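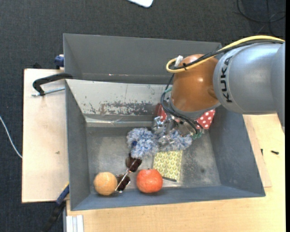 How to check a bin-picking cell before you believe the risk assessment

Print this page
E-mail this page

Most cells I get asked to look at come with a folder. The folder says the cell is safe. I have stopped reading it first, and I suggest you do the same. Look at the cell, write down what you find, then open the folder and see how much of it matches.

1. Start with the bin. Push it, with the arm locked out. A clamped bin should not shift at all, and a clamp that was tight in May may not be tight now. Mark each clamp screw with a paint line so a turned screw shows. "Secured to table" in a document means very little without a named clamp and a date for the last check.

2. Follow every cable by hand. Move the wrist slowly through its full range in manual mode and watch the loops. You want enough slack for the worst pose and no more. Cables that hang near the tool will sooner or later meet a part or a bin wall. Ties are fine, but look for rubbing under them.

3. Ask what the parts are. Vendors like to test with neat boxes. A useful test set has something shaggy, something round that rolls, something thin and flat, and something you can break, like a pair of sunglasses. Fluffy items hide what lies under them, and they can snag in the fingers. At Tradow the test log listed 628 picks with no faults, and more than 325 of them turned out to be the same carton.

4. Test a dropped part. Cut power to the gripper with a part in it. Does it hold or let go? Either answer can be acceptable, but the folder must say which one you have. Hye-jin Ji at Abbasi makes her team write the expected result before the test - a habit I would copy.

5. Test the stop from where people stand. Reach for the button from the loading side, not from the programmer's chair. If you have to lean over the bin, move the button.

6. Clear the table. Loose screws and scraps around the bin get nudged, dropped in and picked up. Check the floor too, for cables in the walkway.

Now open the folder. Be wary of any line that cites a standard with no test behind it. A certificate for the arm covers the arm. It does not cover your gripper, your bin or your parts, whatever the sales sheet says. The Stesent template has 135 check boxes, and I have seen it filled in with one pen in one sitting - I would send that back.

Repeat steps 1 and 2 after any change to the tool or the bin.

Print this page
E-mail this page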